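Search this site
Go

Why Is Some Rice Sticky and Some Rice Fluffy?

By Yuzhen Feng
May 2022

When I was eight, I tried to eat plain long-grain rice with chopsticks at my friend's house. I got three grains into my mouth and the rest into my lap! At home I was a chopstick champion, so I was pretty upset. My grandmother laughed and told me I wasn't the problem – the rice was.

She was right, and the reason is hiding inside every grain.

What's in a grain?

Rice is the seed of a kind of grass. A seed needs food packed inside it so that a baby plant can start growing before it has leaves, and in rice most of that food is starch. Starch is made of lots and lots of sugar pieces hooked together, much too small to see.

Now, there are two kinds of starch in rice, and they have long names. One is amylose (say AM-uh-lohss). It's mostly a long chain, like a string of beads. The other is amylopectin (say AM-uh-low-PECK-tin), and it has branches going off all over the place, like a bush. 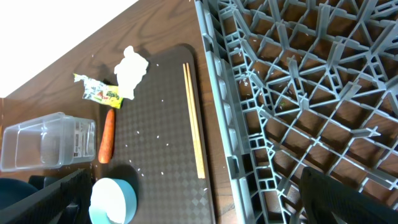 The bushy kind is what makes cooked rice cling. When you heat rice in water, the grains soak up the water and swell, and some of the starch leaks out and turns into a sort of glue. Rice with loads of amylopectin and hardly any amylose gets very sticky. Rice with plenty of amylose cooks up firmer, and the grains stay separate.

So which rice is which?

Long, skinny rice like basmati usually has more amylose. It's lovely with a saucy stew because the grains stay nice and loose. Short, round rice, the kind people use for sushi, has less, so it holds together in little clumps. (Clumps are great news if you're eating with chopsticks!)

Then there's the stickiest of all, which is called glutinous rice or just sticky rice. It has almost no amylose. The name is a bit confusing, because there's no gluten in it – "glutinous" is an old word for gluey. In Laos and parts of Thailand people roll it into small balls with their fingers and dip it in sauce.

My family mostly eats the short kind, with something braised or fried on the side. I always save one bite of the good stuff for the very end, and my brother always tries to steal it.

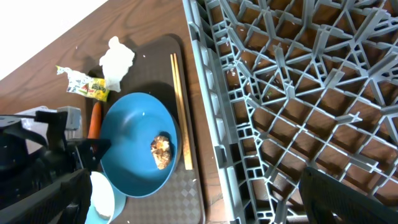 Try it at home

Ask a grown-up to help with the stove. You'll need a little long-grain rice and a little short-grain rice.

1. Cook each kind in its own pot, following the directions on the package.
2. Put a spoonful of each on a plate and let them cool until they're just warm.
3. Press each spoonful gently with the back of the spoon. Which one keeps its shape?
4. Pick some up with chopsticks, or tip the plate a little and watch what slides.

Write down what you find, and then eat your experiment while it's still warm.

106 shares
3 comments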